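Ticket 276: Path by the long lawn, leaves and edging
Opened by: Roya Rahimi
Site: Skusdale grounds
Status: open, waiting on parts

What I reported

Hi all, me again! I walk the Skusdale path most mornings and I've had a couple of people tell me it gets slick by the lawn (one of them came down on her knee, she's fine, just annoyed). I figured it was leaves, so I put in for a blower and a Saturday slot. The form made me pick a category and there isn't one for paths, so it's under "Other". Sorry, Kiani!

First look

I went end to end with a rake and a push broom, 15 minutes each way. The asphalt is worn and a bit uneven, but I didn't find a hole or a loose chunk anywhere. The leaves are scattered more than piled up, and you get the most of them on the right-hand side as you head for the trees, near the long straight edging. My guess is that they blow across and stop there.

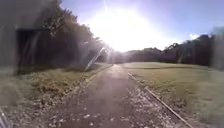 Things I tried

1. Push broom only. Good on the smooth parts, hopeless on the rough ones, where the little bits sit down in the surface and the bristles go right over them.

2. Stokau blower on low. Much better! I worked from the left and sent everything over the edging onto the mown grass, then raked it up from there. Had to go back for the battery (my fault, I'd left it on the charger).

3. Left side. I tried raking the rough grass too, and gave up after three bags. There's so much leaf litter mixed in with the clumps that it would take all day, and some of it will just end up on the path again.

Where it stands

Swept and blown, but the slippery complaint isn't solved as far as I'm concerned. I'd like to try the stiff brush head from Natus before we close this one. Kiani, can you add it to the March order? And could whoever mows next please take the left side down shorter? I'll check the path again on Saturday and post here.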